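Reviewed 9/25/25

# Ziviline table mat, dark grey

The Ziviline is a large flat mat for covering a work table or a plain dining table. I bought one to replace a Tradar mat that had begun to lift at the corners. It has been in use for three months, mostly under crockery and small parts.

## Appearance and coverage

The colour sits between navy and slate, and it changes with the light. Mine covers most of a white table and leaves a border of bare tabletop. The contrast is useful with pale items: a white plate shows up clearly, rim and all, where it tended to disappear against the old white surface.
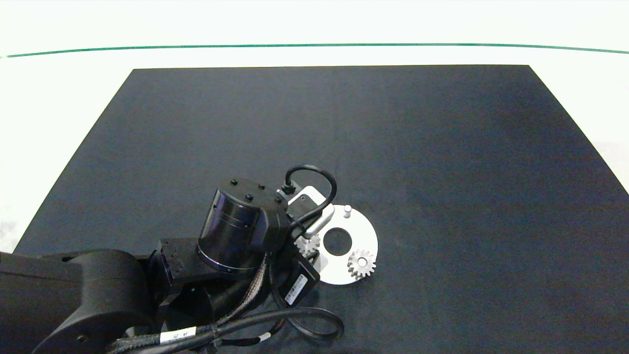
## Surface

The finish is matte but slightly mottled. Under a ceiling light it takes a faint sheen, so anyone expecting a fully dead black-out surface should look elsewhere. Plates set down on it make very little noise. They slide if pushed with intent and otherwise stay where they are put.

Marks are the main complaint. Light smudges and scuffs show on the dark colour, and they show most at a low angle.

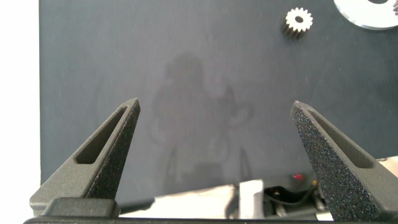
A damp cloth removes the smudges. The scuffs are more stubborn — a drop of washing-up liquid reduced them, a second pass made no further difference, and I have stopped trying. Ylva Lindqvist has the same mat in the paler grey and reports fewer visible marks, though hers gets less use.

## Flatness

It arrived rolled, with the outer end curled. I left it face down under books for two days and the curl went. The edges have stayed down since. The Tradar never lay properly flat at the short end, even after a week under the same books.

## Against the alternatives

- **Tradar:** thicker and softer underhand, but the corners lift. Marks less.
- **Rao:** cheaper and thinner. Vimala Sundaram lent me hers for a fortnight. It creased when folded, and the crease was permanent.
- **Sirklow:** similar finish, sold only in a smaller size that left too much of my table uncovered.

## Ordering

The product code for the dark grey is 2276. The paler grey is 311, and the two are easily confused on the order form because the colour names are nearly the same. Check the code before paying.

## Verdict

Good coverage, lies flat, quiet under plates. Shows scuffs. I would buy it again in the paler grey — the dark one needs wiping more often than I care to do it.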